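Can a machine open and shut doors for me yet?

Malathi Shenoy
Jun 18, 2020

Hi all, hoping somebody on here knows more than I do. I run a small playgroup store room and I spend half my life opening and closing cupboards, then standing boards back up where they belong. My brother-in-law swears a robot arm could do the lot by now. I've got 272 pounds put by and a stubborn streak! The sort of door I mean is light coloured, with a narrow black upright handle and stickers dotted over it (sunglasses, a moon, a little guitar). Is that a daft thing to ask of a machine, or am I just too early?

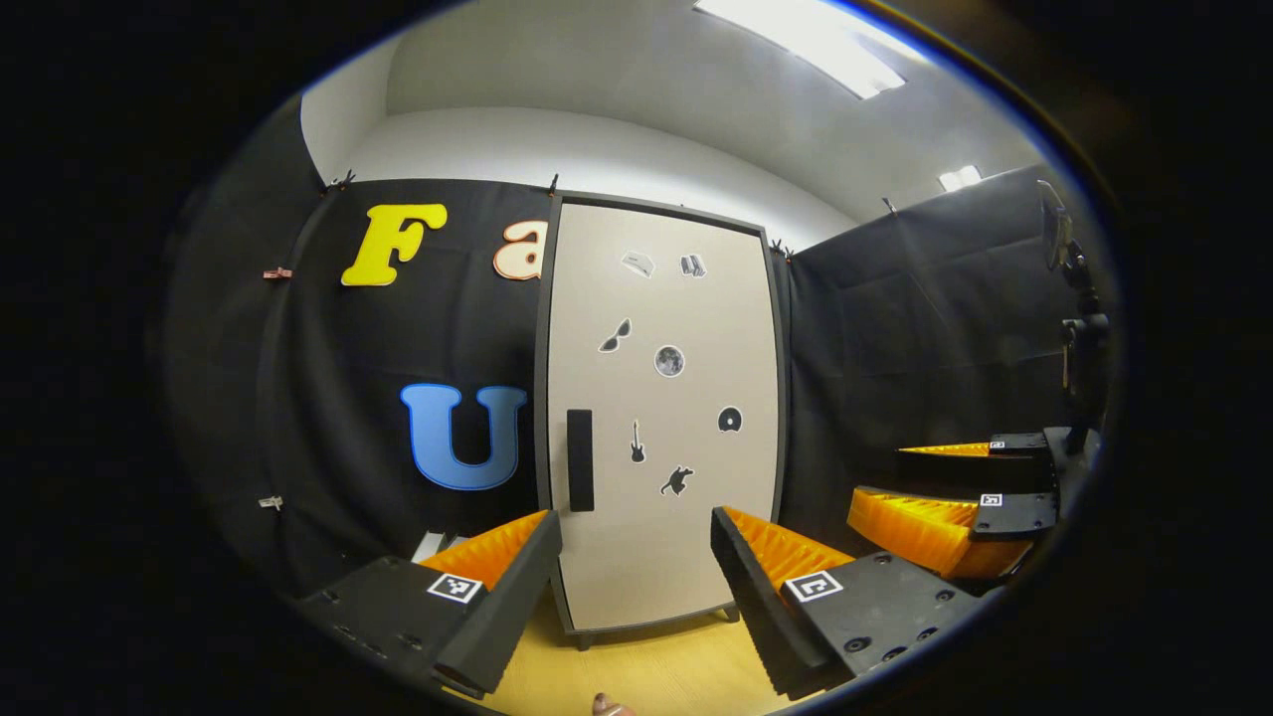 2 replies

Torunn Myklebust

Not daft at all, but you're too early at that price. I helped out at a workshop in Kvam last October and handles were the easy bit, if they were upright and you could get a finger each side. Pulling was where it went wrong, as a door swings in a curve and the arm wanted to go straight. We did 211 tries before I'd have trusted it near my own kitchen. Loose boards are worse, I'd say. Something tall and pointed with holes cut in it gives you loads of places to grab and most of them are the wrong one. A person just takes hold of the edge and leans it where they want it.
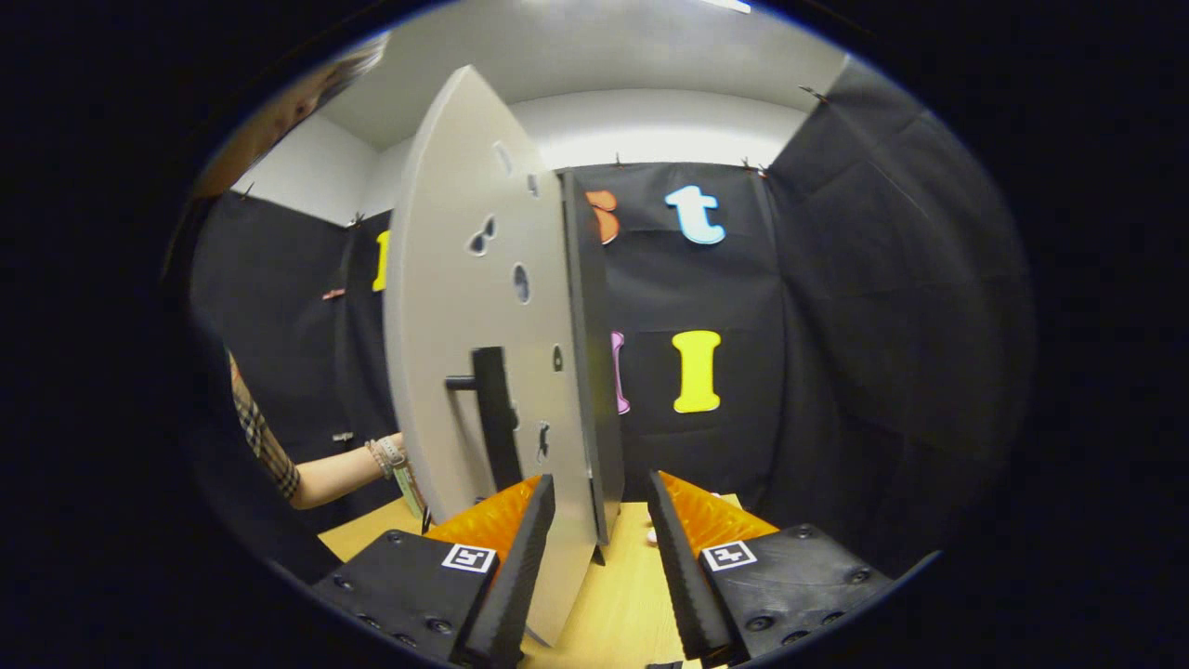 A hand on the left edge of the grey board, with the black handle low down.

If you do go looking, ask to see it work on your own doors, stickers and all. Ours got muddled by shiny patches, though I couldn't swear stickers would do the same.

Ekkachai Khamphan

just get magnetic catches and a doorstop, did mine in 2 hours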